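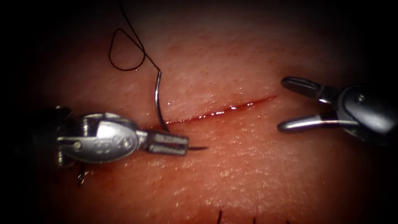

Prurov Frame Decals, Pack of 4

Die-cut vinyl decals for bicycle frames, forks and helmets. Each pack holds 4 pieces in one color, matte black or white.

Length: 200 mm
Film thickness: 100 microns
Adhesive: permanent acrylic
Item code: Skandutik 200

Application
Clean the tube with isopropyl alcohol and let it dry. Apply from the center outward, then pull the transfer tape back at a low angle. Do not wash the bike for a day.

Not suitable for raw carbon or fresh paint — allow new paint to cure first.

Artwork by Sepehr Nouri. Ships flat in a card mailer. Unused packs may be returned in June only if sealed.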